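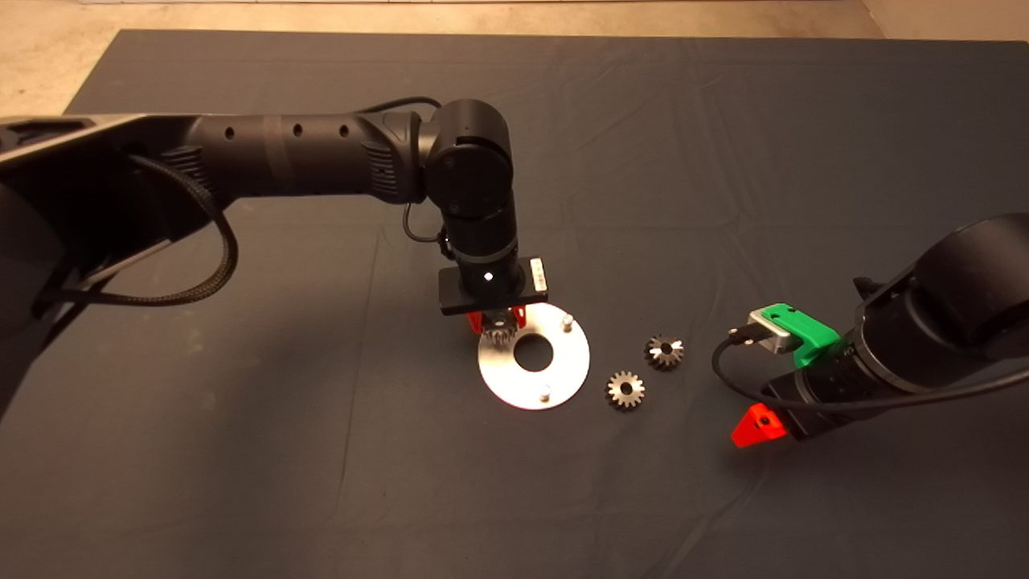

Ticket 3223
Product: Mudis gear plate set (Grultar)
Bought through: Mnguni
Opened by: Luana Mendonça
Opened: November 3, 2024
Status: Reopened by customer
Subject: Gear sticks on the pin. Also the box under the table drops out

Original report

The small spur gear goes partway down the pin by the rim of the plate and stops. Push on it and it goes the rest of the way, but then it doesn't turn freely. The other pin is fine with the same gear. I got this set in May and it has done it on and off the whole time.

Separate problem, same table: the metal box on the floor that the cables run into lost its connection twice today. I'm putting both in one ticket only because your form wouldn't let me open a second one.

Reply from Grultar support

Thank you for reaching out. Sticking is most often caused by an uneven work surface. Please remove the tablecloth, place the plate on a hard level surface and try again. For the connection, please replace all cables.

Customer update

I don't buy the tablecloth theory. The cloth is thin, and it has wrinkles in it, sure, but the plate is a flat metal disc and the pins are fixed to it. If the plate tilts, the pins tilt together. Why would one stick and the other not?

I tried it anyway. Cloth off, plate on the bare top, gear on the rim pin. Stuck at the same height. Turned the plate half around and it still stuck, same pin. Put the cloth back because the gears roll off without it and I'm tired of looking for them.

Then I wiped the pin with a dry rag and got a gray smear. Wiped it until the rag came away clean. The gear went down a little easier for 5 tries and then started catching again. So there may be some dirt in it, but I doubt dirt is the whole story. There's a spot near the top of that pin I can feel with a fingernail, and I can't feel anything like it on the other one. I would call that a burr. Please tell me whether anyone there has checked a plate from the same batch.

As for "replace all cables": no. I'm not buying a full set on a guess. I got down on the floor and had a look first.
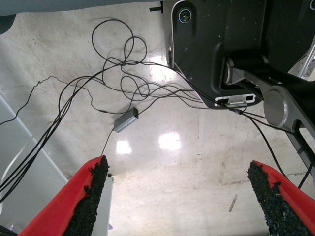 The cables are a mess and I'll own that. They were laid out neatly when the table was set up, then things got moved and added, and it all ended up in coils on the concrete. Could a plug be getting tugged? Maybe. I pushed every plug in by hand, none of them felt loose, and the connection held for 111 minutes. Then it dropped for nearly a minute and came back by itself with me standing across the room.

Mnguni told me over the phone that the box must be losing power. I asked how they knew. They didn't.

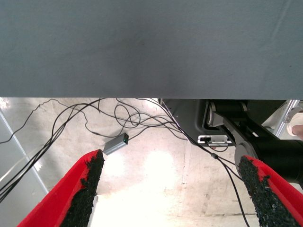 Under the table, November session. Green light on at the end of the metal box where the cable goes in.

I'm aware a green light doesn't prove much. It only shows power at the moment I looked, so I watched it through the next dropout. It stayed lit the whole time. That makes the power story hard to believe, unless somebody can explain how the box loses power with its light on.

Reply from Grultar support

We recommend a Verkby cable tray to improve cable management. We are closing this ticket as resolved.

Customer update

Reopening. Nothing is resolved. A tray might be nice to have and I may get one, but it won't smooth out a pin.

What I still need:

1. A replacement plate, or the pin by itself if it can be swapped. I have not filed it down and I won't until you confirm that doesn't void the 14 month warranty.

2. The correct pin diameter, so I can measure mine. It isn't in the leaflet.

3. A reason for the dropouts that fits with the light staying on. I've unlooped the worst coil and moved the box away from the table leg. One dropout since then, so I'm not calling it fixed.

Status: Waiting on Grultar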